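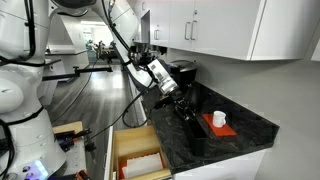 Why doesn't the robot just get a hand like mine? That's what one reader wanted to know after I wrote about robot arms last time, and I've been thinking about it ever since, so let's dig in!

A hand like yours is very hard to copy. You have four fingers and a thumb, with lots of joints that bend, and skin that can feel a crumb. Somebody can build a robot hand with all those parts (people do), but then there are many more motors to control and many more little pieces that can break. So a lot of robot arms get something simpler on the end. It's called a **gripper**, and the one on our kitchen arm has two fingers.

Try being a gripper yourself. Hold out your thumb and one finger, and tuck the rest away. Now pick up a pencil. Easy! Now try a spoon, then a sock, then a playing card lying flat on the table. The card is awful, isn't it? I spent a whole lunch break on that card.

## Hard fingers or squishy fingers?

At the Lulombridge lab we've been trying out two kinds of fingers. We call them Sirker and Drirton, after the two sets of plans they came from.

**Sirker fingers** are stiff. When they close on something, they don't bend. They're good at holding thin, hard things very straight.

**Drirton fingers** have soft pads. The pads squish a bit, so they can fit around a curve. They're good with round things, but a long object can tilt in them like a seesaw.

To compare them fairly, we have to give both kinds the same jobs. Same objects, same starting places, same speed. If I let one kind pick up a sponge and made the other pick up a marble, I wouldn't learn much about fingers. I'd only learn that marbles are a pain.

We did 547 tries with each kind. For every try we wrote down whether the arm picked the thing up, whether it carried it without dropping it, and whether it let go in the right place. Sirker dropped things 49 times. Drirton dropped things 214 times, which made me a little sad, as I was rooting for the squishy ones. But a lot of those drops came from long handles, and we'd put a lot of long handles on the list!

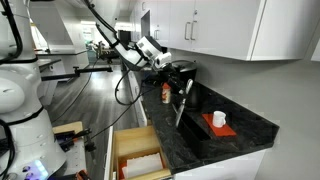
Picking up is the easy part, another reader told me, and the tricky bit must be putting things down. I think that reader is right! Take a knife and a knife block. The blade has to point down, and the tip has to line up with where it's going. If the knife tilts a tiny bit in the fingers, the tip moves a lot more than the handle does.

You can test this with a ruler (please, please not a knife - leave knives to grown-ups). Pinch the ruler near the top and let it hang. Now tip your fingers just a little. See how far the bottom end swings? The arm has to deal with that same swing, and it can't feel it the way you can.

## How does it know where things are?

It needs to look. Robots look with **cameras**, and where you put the camera matters as much as which fingers you choose. A camera on the robot's wrist gets very close to the thing being picked up, but it can't see much else. A camera farther back sees the whole counter, but the arm might get in its own way.

Play this one with a friend. Look through a paper tube with one eye and try to put a cap on a marker. Then put the tube down, stand up, and have your friend hold a hand in front of the marker while you try again. Both ways are annoying, and they're annoying in different ways. That's why people often use more than one camera and let the computer put the views together,
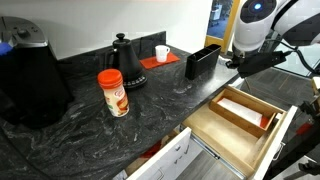

and once it has more than one view, it can start working out which things are near and which are far. A mug on a mat might look tiny from one side of the counter and be quite close when you check from the other.

The computer that turns all this looking into moving is called the **controller**. It tells each joint how far to turn, over and over, very fast. We're testing two of those next, and the old one, the Kowalczyk, goes first. If you have a question about controllers, send it in and I'll try it on the arm.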